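Galleries > Tabletop > Bins, Boards and Balls

Bins, Boards and Balls: A Sorting Table on Trial
Text by Jeanine Michiels

I have never trusted a storage system that comes with a philosophy. Over the winter three people told me, separately and with some heat, that what a small workroom needs is a clear box for every kind of thing, and a blank white surface to sort on before anything goes into a box. The Lustlow catalog says much the same, at greater length and with more adjectives. So I gave the idea six weeks at the long table in the Simiyu Hall game room, where we keep the loose pieces for the children's afternoons: balls, counters, pegs, beanbags, and whatever has come off whatever else.

This page is a gallery in the loosest sense. One picture, and more notes than a gallery ought to have. Those of you who wanted before-and-after shots of shelves should know that I find them unconvincing. Anyone can empty a shelf for the length of a photograph.

First, the board. The claim is that a plain white background makes you see what you have. I grant some of this. A dull green counter on our old brown cloth could hide for a whole afternoon, and on white it can't. But the claim goes further, that a clear surface leads to a clear head, and I saw no sign of it in myself or in anyone else who sat there. What I did see was people putting their coffee on it.

A smooth board is also a poor place to set down anything round. The catalog is silent on this point. I sorted pegs on it quite happily and beanbags without complaint. With the balls I gave up and kept hold of each one until it had somewhere to go. 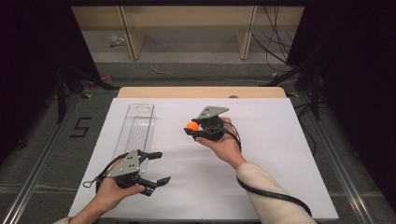
Orange ball over the white board, clear box still empty at the left. The ball is about ping-pong size.

Then the box. Long and see-through, with a rounded cutout toward one end. I was told firmly that the cutout is for the thumb, and told just as firmly by somebody else that it is so you can get at the last item without tipping. I have used it for both and would not pay extra for either. The long shape is harder to forgive. A long narrow box makes sense for pencils, and I suppose it makes sense for a row of balls if you enjoy seeing them in a row, but it takes up table from back to front and you end up reaching around it.

Clear walls I have mixed feelings about. The argument is that you never need a label. In practice a clear box with eleven kinds of odds and ends in it looks exactly like a mess with a wall around it, and you still have to take everything out to find the one you want. We tried a Brikon crate next to it for a week (opaque, square, ugly, with a strip of masking tape that said BALLS) and the children put the balls in the crate. They can read.

On the matter of cost I will be brief. Kibet Mushi, who keeps the hall's inventory because he likes lists, has 1,378 loose pieces written down in his book. If we boxed them the way the catalog suggests, by kind and by color, we would need a second room for the boxes. He did the sum on the back of an envelope and then asked me to stop bringing catalogs in.

Is there anything I would keep? The board, probably. It wipes down, it fits the table, and it has saved us a few counters. I'd keep one clear box as well, for the balls only, at the back where it isn't in the way. Bright orange shows up through the side and that is honestly useful when you are looking for the last one before closing — a small point, but I try to be fair.

What I would not keep is the sorting stage itself, the part where every single thing is meant to pass across the white surface and be considered before it is stored. A ball is a ball. It can go straight from the floor into the box. I timed nothing and measured nothing, and I don't accept that I needed to. By the fourth week most of us were skipping the board without having discussed it, and the shelves looked the way they always look, which is acceptable from the door.

I have a Jandier tray on loan until December, divided into six compartments, and I expect to be disappointed by it in some new way. Notes will go up here when I have them.

Comments

Kiprono Kinyua
We have the same sort of long box at our place and use it for chalk. Works fine for chalk. I wouldn't have thought of balls.

Naomi Rweyemamu
I think you're hard on the white board, Jeanine. Put a folded towel along the front edge and the round things stay put. My mother sorted beads like that for years and I don't remember her losing one.

Jeanine Michiels
Naomi, I'll try the towel. I'm not promising to like it.

Musyoka Laizer
Where do the beanbags go in all this? You mention them twice and then they vanish. Also, masking tape dries out and falls off by summer, so the crate is not going to win forever.

Contact the gallery | Text copyright Jeanine Michiels | Back to top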